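3. Course Setting and Procedure

3.1 The class and the work cell

The study was carried out in an elective robotics course for second-year students. In total 195 students took the course during the period of this study, and they worked in teams of 5. Each team had the same task for the whole term: to build a controller with which two small robot arms handle light objects on a shared tabletop. The students named the task Flukia, and we keep this name in the rest of the paper. The lectures were given by the first author, and the laboratory hours were supervised by Weidong Peng, who also prepared the assembly guide for the work cell.

Fig. 1 gives two views of the cell. Both arms stand at the front side of a white tabletop and reach toward the inside of the enclosure. Every arm has white links, black joints and a two-finger gripper. The lower view was taken in the same laboratory session as the upper one.
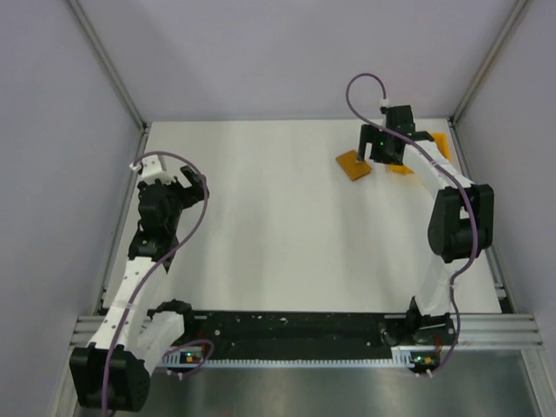
The teams received the cell already assembled, but they had to route the gripper cables by themselves. We consider this a useful exercise. In the first weeks many teams fixed the cable too short, and the wrist could not turn to the end of its range. Later they learned to leave a free loop near the gripper and to use ties only on the links. The guide does not give the exact length of this loop. The students had to find it by moving the arm slowly by hand, with the motors switched off, through all the poses which they planned to use.

The software was organized in two layers. The lower layer, Ostby, was given to all teams and could not be changed. It reads the joint positions, checks the limits and stops both arms if the planned paths come too close to each other. The upper layer was written by the students. Most teams began with a fixed list of poses and replaced it step by step with a planner of their own. Two teams stayed with the fixed list until the end - we did not forbid this, but their grade for the planning part was lower.

3.2 Task and objects

The objects were chosen so that a mistake would not damage the grippers. Orange pieces were used in most of the exercises, because their color is easy to separate from the white table and the pale walls. In the second half of the course we also allowed a small cardboard tray, and with it the teams had to think about folded edges and about how much force the fingers apply.
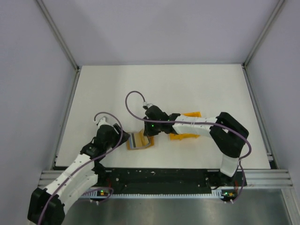
A trial began when the operator gave the start command and ended when the object was released or when Ostby stopped the motion. The operator was not allowed to touch the table during a trial. After each trial one member of the team wrote down the result in a common table, together with a short comment in free words. These comments were more valuable for us than we expected, and in Section 5 we use them to explain why some teams changed their method.

The students collected more than 3000 trials before the final demonstration in July. We excluded the trials in which the start command was given by mistake. The trials stopped by the lower layer were kept, as they show how well a team understood the space which the two arms share.

3.3 Grading

The final grade had two parts. The first part was the result of the demonstration, where each team performed the task in front of the class. The second part was a written report of the team. In the report we asked the students to describe at least one failure in detail, with the joint positions before and after it. A team did not lose points for the failure itself. The reports were read by both instructors separately, and if the two grades were different, the instructors discussed the report and agreed on one grade.

Fig. 1. Two views of the work cell used in the Flukia task, with both arms mounted at the front of the table and orange pieces on the tabletop.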